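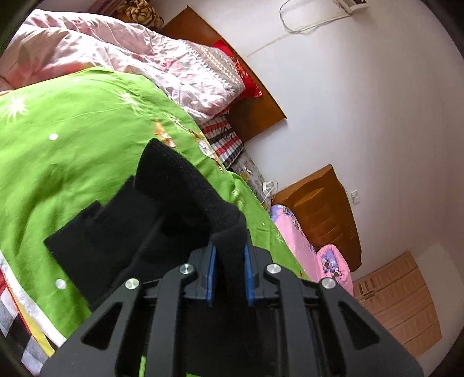 Narendra Tripathi
Community member, Laundry & Clothing Care

3 min read

Black knitwear going gray and picking up lint, what am I doing wrong?

Most of what I wear in cold weather is black knit, a mix of cotton and wool blends. After one winter it all looks tired. The color has gone a dusty gray at the elbows and cuffs, and every piece comes out of the machine covered in pale fuzz. I wash at 30 degrees Celsius on the normal cycle with powder, and I put the dark things in with jeans and socks. No towels. The washer is a Hakala front loader that came with the apartment. I have tried an extra rinse and it made no difference that I could see.

I also don't know how to store these. Hangers leave bumps in the shoulders, but folded in the drawer they get creased across the front.

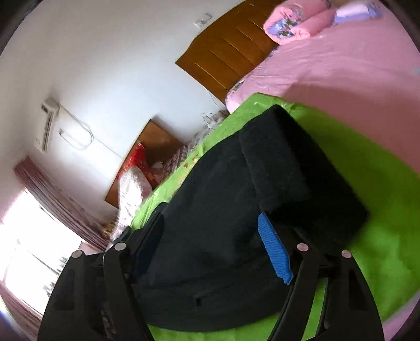
My mother says to add vinegar, my sister says never to add vinegar. I would like to keep wearing what I have and not buy new in July when the sales start. Is the gray something that can be fixed, or is the dye gone?

Posted by pronix_laundry_room
Two separate problems. Some of the gray is probably powder that didn't dissolve, and some is surface fuzz from rubbing. Jeans are rough and you are washing knits with them, so stop doing that first. Turn everything inside out, use a liquid detergent for darks, and pick the delicate or wool cycle with a low spin. Check the care label on the wool blends before anything else. Half the dose you use now is likely enough if you have soft water.

To find out if the dye is gone, wet a gray spot with plain water and rub it gently with your finger. If it turns black and stays black when dry, it was residue. If it goes gray again, you are looking at worn fibers or lost dye. A fabric shaver helps with worn fibers. Lay the piece flat on something firm, keep the shaver moving and don't press. I do mine on an ironing board. Go easy at the elbows, where the knit is thinnest.

Also clean the filter and wipe the rubber seal. Mine had 14 months of lint in it and everything dark was coming out hairy.

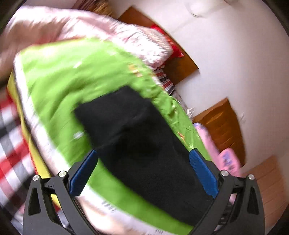 Black fabric on a green blanket.

Posted by Birnov
vinegar is fine once in a while, it won't bring color back though. i just dye mine again, cotton takes it ok, wool needs a different dye so read the packet

Posted by Prulia19
For storage, fold the sleeves in and roll from the hem up. You get soft curves in place of a hard crease. Put the heavy ones at the bottom of the drawer. Make sure they are fully dry first, and dry them flat on a towel, as a wet knit on a line will stretch. I wash mine after seven wears unless something gets spilled.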